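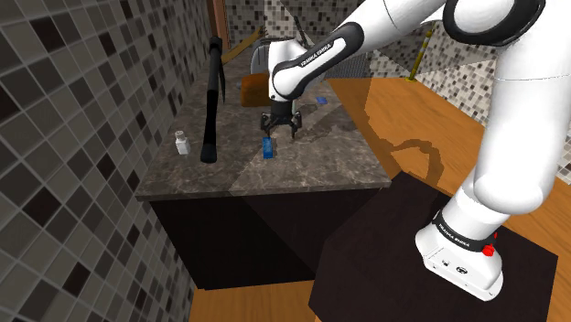 A white robot arm reaching over a marbled countertop in a tiled room. Computer-rendered.

Godar switches off its last free channel and I'm a bit cross

Mon 25 September

So I sat down on Friday night with a plate of toast, ready for the second half of the handball, and got a blue screen with a phone number on it. I rang the number (of course I did) and a recorded voice told me that Godar Plus is now part of the Wisis family bundle and would I like to hear about the offers. I would not. I wanted to see the handball.

If you live up the valley from Barnonitz you'll know what I'm on about. Godar has been showing the regional league and the late films for as long as I've had a telly of my own, and the Plus channel was the last one you could pick up with an ordinary aerial. It went off at eight in the evening on Friday, midway through a match, and from now on you need a Wisis box to get it.

The company did give notice, I'll grant them that. There was a line about it in the April bill, on the back, under the bit about direct debits. My neighbour found hers and read it to me over the fence. It says the channel "will move to an enhanced platform during the autumn", and if you can get "we're turning off your aerial signal in the middle of a match" out of that then you're a better reader than me.

Anyway, I spent Saturday morning on the phone and this is what I've got so far.

The family bundle has 94 channels in it, and I've been through the list with a pen. Godar Plus is number 50. I'd watch maybe ten of the others if I was ill in bed, and there are three different ones showing old quiz programmes all day – which my mum would love, to be fair! But you can't take Godar on its own. I asked twice. The chap was perfectly nice and said a single-channel option was "being looked at", and when I asked by whom he said he'd make a note.

There's also a box to collect. Wisis will post it, only the post takes up to 10 working days, and by then we'll have missed the derby. Or you can fetch one from the Zwahlen shop on the square in Barnonitz, which is the only place round here that has them. I went down after lunch and the queue was out of the door and past the bakery. The woman behind the counter told me they'd been sent 600 boxes for the whole district and almost all of them had been spoken for by closing time on Friday. I've got my name on a list. She wrote it in pencil.

Sławomir Nowicki runs the repair place behind the station and he's put up more aerials in this valley than anybody, so I popped in to ask him whether there was any way round it. "No, it's off," he said. "The mast is still sending the other two Godar channels, so if you've got those then your aerial's fine. Please don't buy a new one. I've had people in all morning wanting to buy a new one and I keep sending them home."

I thought that was very decent of him, seeing as he sells them.

He also reckons (and he was clear that he was only guessing) that the other two will go the same way before long. Godar says it has no plans to move them. I had that from the press office in an email on Sunday afternoon, so hats off to whoever was working. The same email said the change "reflects how our viewers choose to watch today". Well, I'm one of your viewers, and I was choosing to watch on Friday at eight o'clock.

What about the radio? A few of you have asked already. Godar's radio commentary isn't affected, and it carries every home match in the league, so that's what I'll be doing on Wednesday. The commentator does shout a bit but you get used to him.

And if you had a Wisis box already, from the days when they were doing the cheap phone deal, it should have picked up the channel by itself overnight. If it hasn't, turn it off at the wall, leave it a minute and then run the channel search from the settings menu. Two people have told me that worked for them. A third says his came back with everything in a different order and he still can't find the news.

One more thing on money. The bundle is free for the first month and after that it goes on your bill unless you cancel, and you have to cancel by phone. I asked if I could do it online and the answer was "not at this time". So put it on the calendar now if you're only after the derby – I've written mine on the fridge in big letters.

I've asked Wisis when more boxes are due at Zwahlen and whether anyone who was sent to the blue screen on Friday gets anything off their bill. No reply on either yet. I'll add it at the bottom of this page when I hear, and if your box has turned up, leave a comment and say which village you're in.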